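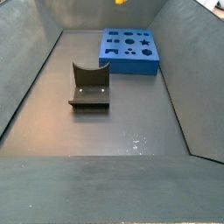 *Blue foam shape sorter in a gray bin*

From: Orla Moynihan
To: Dukdale Toy Library list
Subject: Re: August loan dates and the deposit

Simin Babaei wrote:

> Two questions before the newsletter goes out. Is the loan period still 2 weeks over the summer, or are we stretching it like last year? And do families who joined through the Bukow branch pay the deposit again when they borrow from us? I had a parent ask and I didn't know.
>
> Also, the catalog still says 1000 items. Is that right?

Simin,

The loan period goes to four weeks for all of August. Anything borrowed in the last days of July gets the longer period too, so please don't send reminders for those. Regular dates start again in September.

No second deposit for Bukow families. They paid 40 when they joined and it covers both branches. Ask for the Bukow card number and write it on the slip. If they've lost the card, I can look them up, but I need the surname they joined under.

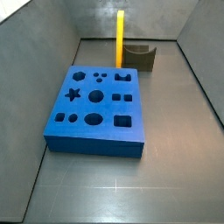
On the catalog, 1000 was the figure when we moved out of the Jukside building. I haven't done a full count since then, so take the number out and just say "toys, puzzles and games for ages 0 to 8."

Puzzles and sorters with missing pieces can still go out if the slip says what's missing. Please use the new slips. The old ones have no space for it and we had two arguments at the desk last month.

Taheri is printing the newsletter again and wants the text by noon on the 20th.

Orla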